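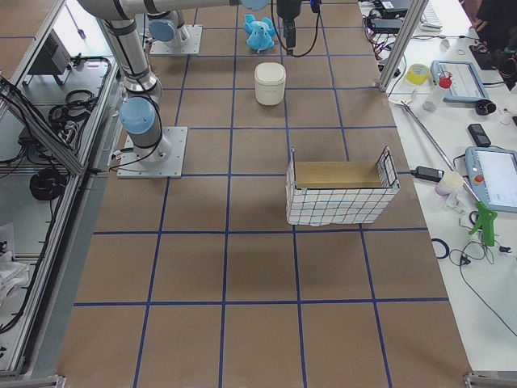 Pre-Live Inspection Checklist for an Automated Trading Strategy
With comments from our own reviews
Written by Bilal Salameh

Before any strategy at Faltik goes to a real account, one person who did not write it must go through this list. I am usually this person. The comments under the items come from the reviews of three strategies, which we call Romlow, Tannous and Jildale. Romlow trades index futures during the day, Tannous holds currency pairs for several days, and Jildale is a slow system on a basket of commodities.

The answer to each item is Pass, Fail or Open. Open means that the answer is not known yet, and for the go-live decision we treat it the same as Fail. Please write the answer and your initials, also when the item looks silly for your strategy.

Section A. Data

A1. The price history has been checked for missing bars.
Romlow: Pass. Tannous: Pass. Jildale: Fail, later Pass.
Comment: In Jildale the history for one of the grains had a hole of 42 bars. The backtest software filled the hole with the last known price and gave no warning. The strategy looked very calm in this period, and of course it was calm, the price did not move. After the repair, the result of the whole test became a little worse.

A2. The method for joining futures contracts is written down.
Romlow: Pass. Jildale: Pass.
Comment: Write which method and also on which day the roll is made. In the first version of the Jildale document it said only "standard method". I asked two colleagues what is the standard method and received two answers.

A3. The time zone of the data is the same as the time zone of the order server.
All: Pass.
Comment: Check this again in the weeks when the clocks change. Europe and the United States do not change on the same date.

A4. The test period and the period kept aside are clearly separated.
Romlow: Pass. Tannous: Open. Jildale: Pass.
Comment: For Tannous I could not find out if the developer had looked at the reserved period before choosing the final settings. He said he had looked "only at the chart". For me this is looking. We agreed to collect new data for some months on a demo account before closing this item.

Section B. Costs and fills

B1. Commission is included on both sides of the trade.
All: Pass.

B2. Slippage is included and is based on real fills where we have them.
Romlow: Fail, later Pass. Tannous: Pass. Jildale: Pass.
Comment: Romlow used one tick for every order, including stop orders in the first minutes after the open. Our own fills from an older system showed worse numbers at this time of day. The developer now uses a separate value for the first half hour.

B3. Limit orders are counted as filled only when the price trades through the limit.
Romlow: Pass.
Comment: A touch of the price is not enough. We had this discussion many times and I do not wish to have it again.

B4. Overnight financing is included.
Tannous: Fail, later Pass.
Comment: It was included for long positions but with the wrong sign for short positions. The error was in our favor, so the equity line looked better than it should.

Section C. Position size and loss limits

C1. The position size is calculated from current equity and not from starting equity.
All: Pass.

C2. There is a maximum size which the program can never exceed.
Romlow: Pass. Tannous: Pass. Jildale: Fail, later Pass.
Comment: Jildale divides the risk amount by the recent range of the market. When the range becomes very small, the position becomes very big. I entered a range near zero by hand and the program asked for 87 contracts. Now there is a hard limit in the order module, and the signal module cannot change it.

C3. The daily loss limit is set in the account currency.
Romlow: Pass, limit 2000 dollars. Tannous: Pass. Jildale: Pass.
Comment: In percent it is also fine for reports, but the person on duty must see an amount of money on the screen. People react faster to an amount.

C4. The daily loss limit counts open losses also.
Romlow: Fail, later Pass.
Comment: The old code counted only closed trades. A big open loss would not have stopped anything.

C5. The correlation with strategies already live has been reviewed.
Romlow: Pass. Tannous: Pass. Jildale: Open.
Comment: We have energy positions in another book. I wait for the daily figures from that desk.

Section D. Robustness of the result

D1. The sample has enough trades.
Romlow: Pass. Tannous: Pass. Jildale: Pass with comment.
Comment: Our house rule is a minimum of 200 trades. Jildale is over this number only if we count all markets together. I accepted it, but I made a note that no conclusion about a single market should be taken from this test.

D2. Small changes in the settings give small changes in the result.
Romlow: Pass. Tannous: Fail.
Comment: With Tannous I moved the length of the moving average by one bar up and one bar down. On one side most of the profit went away. The developer is now working on a simpler entry rule. I told him that I would prefer lower profit and a flatter surface.

D3. The result without the five best trades is still acceptable.
Romlow: Pass. Jildale: Pass, but weak.
Comment: "Acceptable" must be decided before you run the test. Write the number first, then press the button.

Section E. Operation

E1. The manual stop has been tested by the person who will be on duty.
Romlow: Pass. Jildale: Open.
Comment: It must be tested by this person, with his own login. At the Romlow test the first login did not have the right to cancel orders. The permission was corrected and we repeated the test the same afternoon.

E2. After a restart the program reads its positions from the broker and not from its own file.
All: Pass.

E3. Orders are not sent twice when the connection is lost and comes back.
Romlow: Fail, later Pass.
Comment: I pulled the network cable between the sending and the confirmation. It took several tries to hit the right moment. At the fourth try we received a double order on the demo account. Every order has now its own number, and the server refuses a number which it already has.

E4. A phone number for the broker's trading desk is on paper next to the screen.
All: Pass.
Comment: Please call it once. The number on our old paper belonged to the sales department.

Section F. Decision

Romlow: Approved for live trading at half size. Review of size in October, if the slippage stays inside the values in B2.

Tannous: Not approved. Items A4 and D2 must be closed. When the entry rule is changed, sections A to D must be done again from the start.

Jildale: Not approved yet. Items C5 and E1 are open. If both are Pass, I do not need to see the rest again.

Changes to the code after approval, including "only cosmetic" changes, must be sent to me with the list of files. I will then write which items have to be repeated.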